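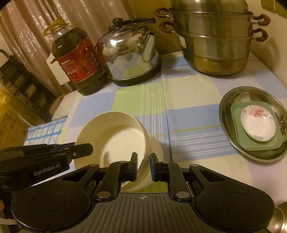 How to get tea and wax stains out of a cotton tablecloth

10 May 2023
By Farouk
Print this page | E-mail this to a friend

I own far too many tablecloths. Most came from the Saturday market in Terbridge, where you can still pick up a decent cotton one for next to nothing if you don't mind a mark or two (I don't, obviously, or I wouldn't be writing this). Tea is the usual culprit, with candle wax a close second.

Start with the tea. Get the cloth off the table and run cold water through the back of the stain, so you're pushing the tea out the way it came in. Give it a good couple of minutes under the tap. Then rub in a little washing-up liquid with your fingers and leave it for half an hour.

If it's an old stain, you'll need a soak. I fill the sink with warm water, stir in 2 scoops of oxygen bleach powder and leave the cloth in overnight. Test a corner first if it has bright colours in it! I did a lovely red one back in February without checking and it's now a sort of tired salmon.

Wax is a different job altogether. Let it go hard — put the cloth in the freezer if you've got room — and flake off what you can with the back of a butter knife. Then lay kitchen paper above and below the mark and go over it with a warm iron, no steam, moving to a clean bit of paper every time it soaks through. Any colour left behind usually shifts with the washing-up liquid trick.

After that, wash it as the label says and hang it outside if the weather's playing along. Please don't tumble dry it until you're sure the mark has gone, as the heat can set whatever's left. I iron mine slightly damp, wrong side up, and fold them in thirds.

I buy my powder from the hardware shop in Clatdale, 89p for a small bag, and one bag does me two cloths.

Print this page | E-mail this to a friend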